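Robot Learning, Unit 7: Imitation from Wrist Views
Handout, S. Gosling

1. Setting

We follow the Galstead shelf-restocking study (Painemal and Macedo). The policy maps a short history of wrist camera images and joint readings to a chunk of future end-effector poses. No depth sensor is used and no object model is supplied. The only goal input is a text string naming the item and the target lane.

2. Data

Training used 253 teleoperated demonstrations, recorded by two operators. Each one starts from a different item layout. Grasps that slipped and were recovered stayed in the set; episodes in which the operator gave up were removed. Images and joint states were resampled to a common clock before training. Skip this step and the policy learns a lag that shows up as overshoot near contact.

3. Action chunks

Let k be the number of future poses predicted at each step. With k = 1 the arm hesitates at the lane opening, where small errors feed back into the next image. With k = 40 the motion is smooth, but the arm reacts late if an item shifts. The authors blend overlapping chunks with exponential weights:

w_i = exp(-m i)

where i = 0 is the oldest prediction still valid for the current time. Larger m puts more trust in old predictions. Check the sign in your own code — it is the usual source of error in the lab.

4. Transparent fixtures

A clear rack gives the encoder little to hold on to. Its edges appear mostly as thin highlights, and these move with the camera and the lamps. Painemal and Macedo compared two encoders trained on the same demonstrations, one with brightness and color jitter and one without. The encoder without jitter tied lane position to the highlights and failed when the lamps were moved. The other relied more on the items already in the lanes, so it did worse when a lane was empty.

5. Evaluation

There were 200 trials per encoder. A trial counts as a success only if the named item ends in the named lane and no other item has left its lane. Partial credit is not given. Report the grasp and placement stages separately in your write-up, as a single rate hides which one failed.

For Saturday's lab, read Section 4 again and bring a plot of w_i for two values of m. 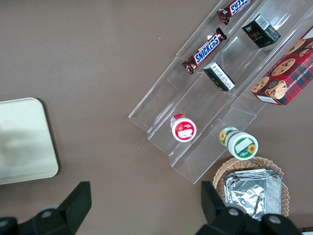
Late plots go to Darren Catterall, who will also assign the lab pairs.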